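Chapter 6

Where Things Go: Storage, Reach, and the Working Kitchen

Learning goals

After reading this chapter you should be able to
explain the difference between storage capacity and usable storage
map the trips a cook makes during an ordinary meal
apply the first-reach rule to a small kitchen
recognize a junk drawer before it has a chance to recruit a second one

6.1 The Zotmont Apartments

When the Zotmont building opened its first floor of rental units, the kitchens were the part everyone photographed. They had cabinets to the ceiling, a corner carousel, and a pantry that pulled out on rails like a drawer in a morgue. The leasing brochure promised "storage for the way you live," a phrase that commits the landlord to nothing and has been used on every brochure since.

Within a year, tenants were complaining that they had nowhere to put anything.

Kenza Kamel, then a junior designer at the firm of Gaber, was sent over on a Tuesday to find out what was wrong with the tenants. She opened the cabinets and found most of the upper shelves empty. Meanwhile the counters held toasters, mail, vitamins, a bowl of keys, and in one unit a sewing machine with a half-finished curtain still under the needle. There was plenty of room in the kitchens. The room was simply in places no person of ordinary height would visit without a reason and a chair.

Her report ran to two pages and was not warmly received. It recommended lowering the bottom shelf of every upper cabinet, replacing the carousel with plain drawers, and leaving the top row to the dust, which was already using it. Gaber filed the report. Several years later the firm built its next project almost exactly as she had described, and the brochure called the result "intuitive."

We begin with Zotmont because it contains the central mistake of kitchen planning in its pure form. The designers measured how much the cabinets could hold. They did not measure how far away it was.

6.2 Capacity and Reach

Storage capacity is the total volume of a kitchen's shelves and drawers. It is easy to calculate, it looks good in a table, and it tells you very little. Usable storage is the part of that volume a cook can get to with one hand, without kneeling, climbing, or moving something else first.

The two numbers can be far apart. A deep base cabinet with a single fixed shelf may have generous capacity, but whatever slides to the back is in long-term retirement. Most households own at least one fondue set that has not been seen since it was put away, and the family has quietly adjusted to the loss.

Drawers do better. A drawer brings its back to you, while a cabinet expects you to go and look for it. This is why many planners now put drawers under the counter wherever the budget allows, and why the budget is usually the next thing discussed.

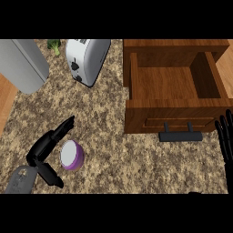

The first-reach rule follows from all this, and it is short enough to write on your hand. Anything used daily should take one motion to get. Anything used weekly may take two. Anything used once a year may live wherever it likes, provided somebody remembers the address.

Note that opening a door counts as a motion, and so does lifting a stack of bowls to get at the bowl underneath. Students tend to forget the stack. Cooks never do, particularly at seven in the morning.

6.3 Counting Trips

The standard tool for studying a kitchen in use is the trip record. The observer sits out of the way and writes down each time the cook moves from one station to another. It is dull work and it makes the cook nervous, so the first day's records are usually thrown out. People who are being watched wipe things.

Younes Abdel Hamid used this method in the study that gave us the Workstead tables, which you will meet again in Chapter 8. He and his students recorded 2,308 trips in ordinary homes, all of them during the making of weekday dinners. Over 2,000 were between the sink, the stove, and whatever patch of counter the cook had managed to keep clear. The pantry hardly figured. The refrigerator was visited in bursts, often by people who were not cooking.

The finding that got the most attention concerned the clear patch itself. Cooks defended it. They would carry a hot pan the length of the room before they would set it down on the spot where they chopped. When Abdel Hamid asked one subject why she kept her coffee canister on top of the refrigerator, she said that the counter was full, and pointed to a stretch of bare counter beside the stove. That part, she explained, was taken.

A plan that ignores the clear patch will be corrected by its users, generally in the first week. Leave an unbroken run of counter between sink and stove, and resist the urge to put anything charming on it.

Key terms in this section: trip record, station, clear patch, first-reach rule.

6.4 Before You Draw Anything

Field exercise. Choose a kitchen you do not live in. With permission, keep a trip record for a single meal, then list every object on the counter and the date it was last used, according to its owner. Ask a second member of the household the same question separately. Bring both lists to class, and do not show either one to the household.

In the next section we turn to the corner cabinet, beginning with the Finier patent drawings and the reasons it was never built.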